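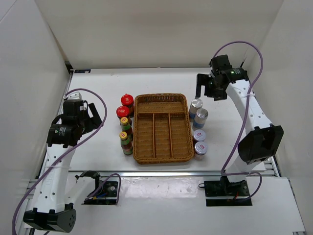

The Pramdale Divided Tray is a woven wicker organizer for pantry shelves, sideboards and serving counters. It is supplied by Tinham to households, boarding schools, parish kitchens and small guest houses that keep jars, bottles and canisters in daily use. The tray is rectangular, tan-brown in color, and bordered by a raised woven rim. One divider runs across the upper part to form a narrow compartment, and two further dividers separate the remaining area into three long, parallel slots. A typical pantry group stands on either side of it: two jars with red screw caps and two yellow-capped bottles to the left, four canisters to the right.

Intended use

The tray is intended for dry goods and closed containers kept at room temperature. Customers most often place it on a shelf between waist and eye level, where the contents can be reached without moving the tray. It may also be carried to the table. When it is carried, both hands should be placed under the base. The rim is not a handle and should not bear the full weight of a loaded tray.

The long slots are suited to containers that are used in rows, such as spices, sauces and drink powders. The narrow compartment is generally kept for small items that would otherwise be lost among larger ones — sachets, measuring spoons, clips and labels. Purchasers are free to assign the compartments as they see fit. Institutions that operate more than one pantry may find it useful to adopt the same order in each.

Before ordering

Please measure the widest container you intend to store and compare it with the slot width stated on the size sheet enclosed with every quotation. Wicker is woven by hand, and small differences between one tray and the next are to be expected. A container that fits very tightly in one slot may not fit in its neighbor. Tinham recommends leaving a finger's width on each side.

Tall bottles with narrow necks should be placed toward the center of the shelf and not at its front edge. Glass containers should not be stacked on top of one another in the tray.

Care and cleaning

Remove loose crumbs and powder with a dry, soft brush. A damp cloth may be used for marks, after which the tray should be left to dry in moving air, away from radiators and direct sun. Do not soak the tray or place it in a dishwasher. If a jar or bottle leaks, empty the tray at once and wipe both the weave and the shelf beneath.

Some darkening of the wicker over the years is normal and is not treated as a fault. Loose ends may be trimmed with small scissors, close to the weave. They should not be pulled.

Liners

Washable cotton liners by Howells are available separately for the slots and for the narrow compartment. They are recommended where flour, sugar or ground coffee is stored. Liners are sold in sets of four and are not included with the tray.

Ordering information

Product: Pramdale Divided Tray
Catalog number: 789
Material: woven wicker
Color: tan-brown
Compartments: one narrow, three long
Trade carton: 12 trays
Containers and liners: not included

Single trays may be ordered from the Tinham household catalog. Trade customers order by the carton. Orders of more than 2,000 trays are made to schedule, and a delivery period will be confirmed in writing before the order is accepted.

Trays are shipped through Baltico in flat-bottomed cartons with a paper wrap. Cartons should be stored upright and kept off damp floors. Any damage in transit should be reported before the tray is put to use, with the carton label retained for reference.

Returns

Unused trays may be returned in their original wrap. Trays that have held food containers cannot be accepted for return unless a fault in the weave or in a divider is confirmed on inspection. Liners may be returned only if the seal on the packet is unbroken.

Page last revised April 26, 2024. The next edition of the household catalog will be issued in January.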